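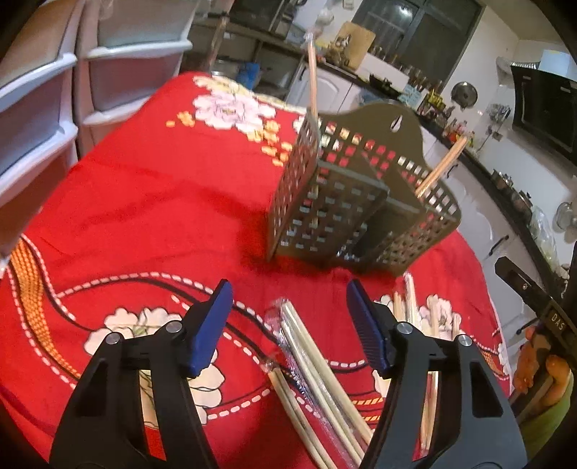 Gallery: Teaching by Hand

Zeyu Gu's group at Susville records kitchen chores with hand-held grippers, in ordinary homes, so that the Dratix arm can learn from the recordings later. The chore on this page is putting chopsticks into a utensil holder. One take lasts 15 to 20 seconds, and the full set should come to roughly 350 takes.

Wrapped pairs are harder than bare ones. The film slides between the fingertips, so the jaws have to come in low and close slowly.
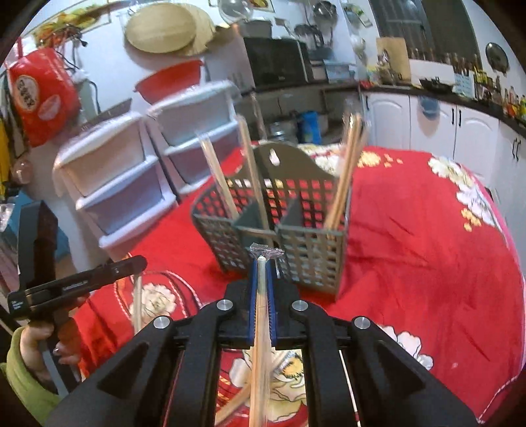
Takes where a bundle is dropped are kept and labeled as drops. Next in the set are spoons, then pan lids, both planned for October.

Posted 16 May 2022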